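Slide 1. Say hi, thank Tiina for the intro, find the water.

Okay, so I run a book club by mail. Eight of us at the start, all in Bustovmont, all hopeless at getting to the same kitchen on the same night. Now it's almost 100 people and my dining table is basically a post office!

Quick show of hands: who's quit a book club? (Wait for it. It's always loads.)

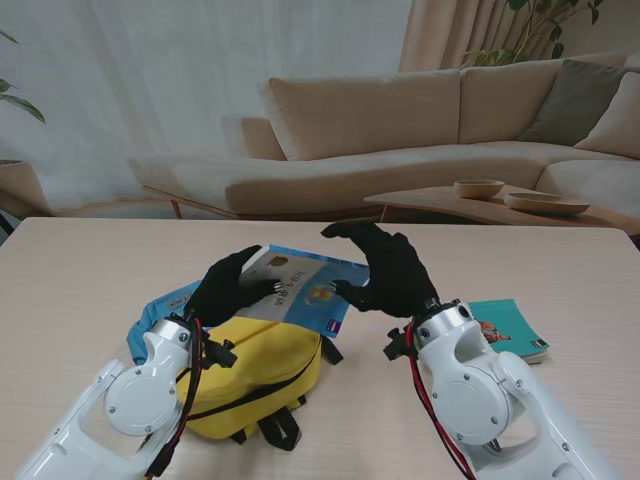 Each reader gets a book, keeps it three weeks, scribbles in the margins and posts it on. Pencil, pen, whatever colour you like. Mbali Naidoo once wrote a whole lasagne recipe inside a whodunit and I've made it twice.

Slide 3. The margins are my favourite part, so slow down here. Read out Lesego's argument with the chapter four narrator (do the voice). Then Zodwa's reply underneath, in green, much ruder.

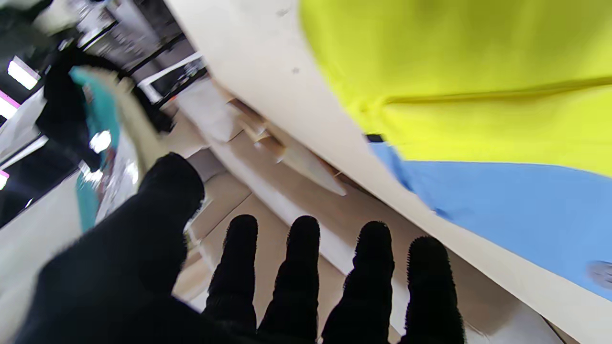 Postage! People always ask. We pay our own, and paperbacks only, please, after what the hardcovers did to my March budget. If you lose one, you owe the next reader a book from your own shelf, your choice, no apologies needed.

Slide 5. How to start one. Get a list, get stamps, pick somebody bossy to keep the order straight. Ours is Bongani, he's in the second row, wave at him.

Questions till 8, sign-up sheet's by the door.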